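Forums > Home & Yard > Laundry Room

Thread: moving the dryer to the basement, dumb idea?

pinebarrel
Jan 23, 2024
So we rent out the upstairs of our place in Flunstead and I want the dryer out of the hall closet and down in the basement. Gas line is there already. Vent run would be long tho, 31 feet with two elbows. Guy at Margaritis Appliance said fine, guy at the Clovex counter said no way. Anybody done this?

tuckahoe_mel
Too long. Look in the manual, there's a chart for max run and you lose length for every elbow. Ours took two hours a load before we shortened it. Lint everywhere too.

rustbelt50
Depends on the dryer. Mine runs long and does ok. Rigid metal pipe, NOT the foil slinky stuff. Clean it every April and forget about it.

tuckahoe_mel
"does ok" till it doesn't. Lint builds up in long runs, thats how you get fires. Wouldn't do it.

rustbelt50
I said clean it. Mine's been in 80 loads since last cleaning and still blows strong at the flap.

pinebarrel
Ok ok. Manual is somewhere in a box. Will dig. Other option is going out the side wall under the porch, way shorter but then it dumps damp air right by the steps.
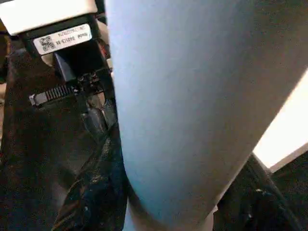

Does the vent hood outside need a screen on it to keep birds out?

Leave the screen off, lint clogs it in no time. Get a hood with a flap that shuts by itself.

gravelandgrits
Side wall. Short run wins every time. Just not UNDER the porch, damp air sits there and rots the boards. Go past it if you can, even a few more feet of pipe is worth it.

marlow_k
Has anyone said heat pump dryer yet? No vent at all. Slower and you have to empty the water or run a drain hose, but you could put it anywhere. We have a Cistoletti and I'd buy it again. Cost over 1,000 though, so ouch

rustbelt50
He already has gas down there. Why pay for all that

marlow_k
Because no hole in the wall? Just an option, relax

tuckahoe_mel
Heat pump is slow, my sister's takes forever on towels. But I'd still take it over the long run.

pinebarrel
Found the manual!! Chart says my run is over once you take off for the elbows. So basement to back wall is out. Side wall it is, gonna go past the porch like gravel said. Pipe and hood came to about 50 at the hardware store, not bad

gravelandgrits
Good. Foil tape on the joints, no screws poking in, they catch lint. And check if your town wants a permit for moving the gas hookup, ours did.

pinebarrel
ugh, permit. Calling tomorow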